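Home | Features | Materials | Archive | Subscribe

8th July – by Precious Naidoo

Most complaints about office noise are complaints about speech. A ventilation hum at a steady level is ignored within minutes, while a phone call two desks away is not. The usual cure is absorption on the ceiling, and it is usually specified by the catalog figure for the panel alone.

Negin Shokri, an acoustic consultant at Heydari, measures rooms before and after treatment. Her last survey covered 624 square meters of open floor at Norard, where 89 panels had been glued straight to the slab. Reverberation at high frequencies had dropped as promised. Below 250 Hz the change was too small to matter.

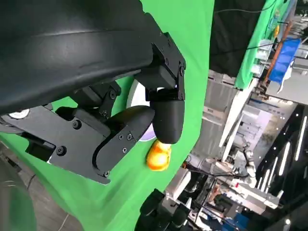
A porous panel works on air that is moving. Against a hard surface the air hardly moves, so a thin panel fixed flush does little for long wavelengths. Hang the same panel with a gap behind it and the useful range extends downward. Shokri's team rehung one bay with a deep air gap and left the rest alone for comparison. Staff in that bay were not told.

Tirta Sembiring, who runs the test room at Mametti, is more cautious. Lab figures assume sound arriving from all directions, and a long, low office does not supply that. He would rather see screens between desks first and ceiling work second.

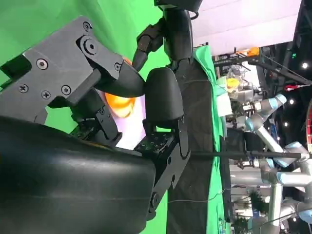
Screens fail mostly at their edges. Sound bends over the top and leaks through any gap at the floor, and a 2 mm slot along a joint can undo an expensive core. Foam seals need even compression along their full length. The principle is that of any clamped part: a seal needs firm contact from both sides. Sembiring checks joints with a feeler gauge – slow work, but cheap.

Norard will decide on the remaining bays in September.

Last updated: 8 days after publication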